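Open day at Nusta: collecting manipulation data without the arm

On 8 March 2025 Nusta opened its data collection program to visitors for the first time. Attendance was capped at 74 and the places went quickly. The morning was given to short talks, the afternoon to demonstrations with hand-held grippers.

Lucyna Brzozowska, who leads collection, explained the choice of hardware. A full arm takes most of a day to install and calibrate in a new location. A hand-held gripper with its own camera can be working in 10 minutes, and the operator can reach places where a fixed base won't fit. The cost is in the processing: the path of the tool has to be recovered afterward from the recorded video, and clips in which tracking is lost are thrown out. Ustex handles that step for Nusta, using its Presuron package.

The task shown was tableware handling, with spoons, chopsticks and an upright utensil holder. Thin handles are a hard case for parallel fingers. The pads have to come down on either side of the handle at close to the right angle, and a glossy spoon bowl gives the vision model little to hold on to. Views from the gripper camera, utensil holder on the red speckled tabletop in each:

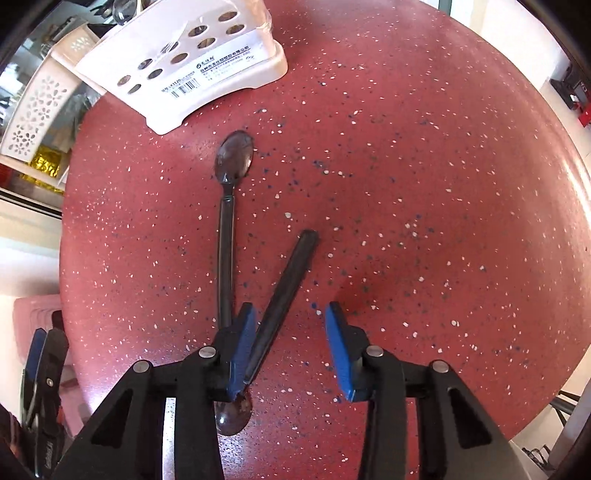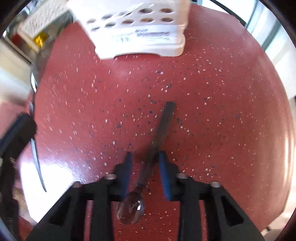
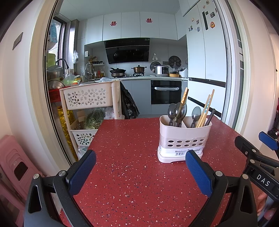
Questions from the floor were mostly on wear and labeling. Finger pads are replaced on a fixed schedule - Szewczyk supplies them in sets of four - and labels are checked by a second person before a clip enters the training set. One visitor asked for failure rates per object. Brzozowska said the figures are being compiled but are not ready for release.

A second open day is planned for October, with more time set aside for visitors to try the grippers. Slides from the morning talks can be requested from the Nusta office.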